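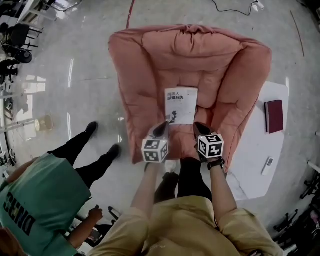

The Wollance hand-held gripper pair in use at an armchair, with a booklet on the seat.

Wollance hand-held grippers: frequently asked questions

What is the Wollance pair?
Two grippers that a person holds and works by hand to record how everyday handling jobs are done. The recordings are then used to train a robot arm fitted with the same fingers. Stemska sells the pair as a kit and also runs recording sessions as a service.

Do I need a robot to use it?
No. Many customers record first and choose an arm later. If you already have one, send us the make and model and we will tell you whether our finger mount fits.

What are the white cubes for?
Each gripper carries a cube printed with black-and-white square markers. The software uses them to work out where each gripper is and which way it is pointing. Keep the printed faces clean and don't put stickers or tape over them. Scratched faces can be replaced one at a time.

Can I work on soft furniture?
Yes. Chairs, sofas and beds are all fine. Cushions give way under the fingers, so thin items such as booklets and envelopes take more practice than they do on a hard table. Start near an edge of the item and go slowly.

Do I have to use both grippers?
No. Either one can be recorded by itself. Choose "single" in the session menu before you start, or the software will keep waiting for the second cube.

Can I wear a watch or long sleeves?
A watch is fine. Loose cuffs should be rolled up if they hang over the markers.

Can a second person be nearby?
Yes, and for longer sessions we suggest it. One person records while the other puts the items back between takes. Ask the helper to keep their hands away from the cubes during a take.

What does it cost?
The full kit is £3,070, including both grippers, two spare sets of fingers and the software licence for one computer. A spare cube is £73. A recording day at our Ukham workshop is £421 per person, with the grippers provided.

How long does delivery take?
Orders leave Ukham within about 2 weeks. Orders outside the UK go through our distributor, Wojcik, who will send you a separate quote for carriage.

What does the warranty cover?
Faults in the grippers and cubes for one year. Finger pads wear with use and are not covered – new ones are sold in the spares section.

Is a new version planned?
A lighter handle is due in October. It will fit the present cubes and fingers.

Who do I contact?
Lucinda Achterberg for orders and recording days, Tavion Bellamy for technical help. Please have your kit number ready.

Page last updated April 2, 2026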